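Cancellation Windows Should Be Printed in Hours

Booking a room in advance has become an exercise in reading two documents. The first is the price page, which is clear. The second is the cancellation policy, which usually sits behind a link and is usually written in days. My argument is that the word "day" should be removed from it.

Consider a policy of a common type: free cancellation until 2 days before arrival. The phrase has at least four readings. It may mean 48 hours before the stated check-in time. It may mean midnight at the start of the second calendar day before arrival, or midnight at the end of it. It may also mean the hour at which the front desk closes its books, which at a small property can be early evening. A traveler in another time zone has to double the list.

In February I booked a guesthouse in Ullitz through Linik, a mid-sized reservation site. The listing offered free cancellation until 2 days before arrival. Check-in opened at 3 p.m. I canceled at 9 a.m. local time, two calendar days ahead, which by my count left 54 hours. The site charged me for the first night. Its system had set the cutoff at midnight on the morning of that same day, so I was nine hours late under a rule that appeared nowhere on the confirmation.

I wrote to the property. The manager, Gifty Abubakari, replied the same afternoon and refunded the night. She also told me that her own records showed the booking as cancelable until check-in time minus 48 hours. The property and the site were therefore applying different rules to the same sentence, and neither was misreading it.

To see how widespread this was, I pulled the terms for 23 properties in Ullitz and the neighboring resort town of Ackah, all independently run and all listed on at least one booking site. Of these, 17 stated the deadline in days with no clock time. The other six gave a time, but two of them did not say whose time zone applied. It is a small sample from one region, and I make no claim about large chains, many of which have used a fixed hour for years.

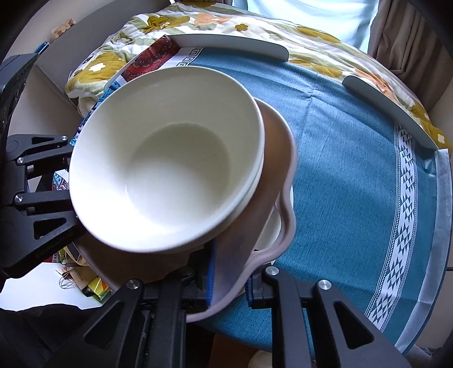

A white bowl and a pink scalloped dish.

The usual defense of the vague wording is that it gives owners flexibility. Kayode Lawal, who runs a seven-room inn in Ackah, made this case to me by email. He waives the fee for most guests who miss the deadline by a few hours, and he worries that a printed hour would make him look strict. I take the point seriously, but I think it runs the wrong way. An owner can waive a clear deadline as easily as an unclear one. With a clear deadline, the guest knows a favor has been done. With an unclear one, the guest who doesn't complain pays, and the guest who complains gets the refund.

A second objection is technical. Older property management software stores the deadline as a whole number of days and leaves the hour to whatever system reads it. Drunard, the package used by several of the inns I checked, has this limit in its basic version. The field can't be changed by the owner. A free-text note can be added, however, and it is passed through to the confirmation email. One line stating the date, the hour and the local time zone would be enough.

Booking sites have less of an excuse. They already calculate an exact cutoff, down to the minute, in order to decide whether to charge the card. The figure exists in their database from the moment of purchase. Showing it to the customer requires a label and a line of space on the confirmation page.

I would go one step further and have the cutoff shown before payment, in the local time of the property, with the traveler's own time beside it. A person comparing two rooms at similar prices is comparing two sets of terms as well, and 7 extra hours in which to change plans can be worth more than a free breakfast.

Until that happens, the practical course is to write to the property directly after booking, ask for the deadline as a date and an hour, and keep the reply.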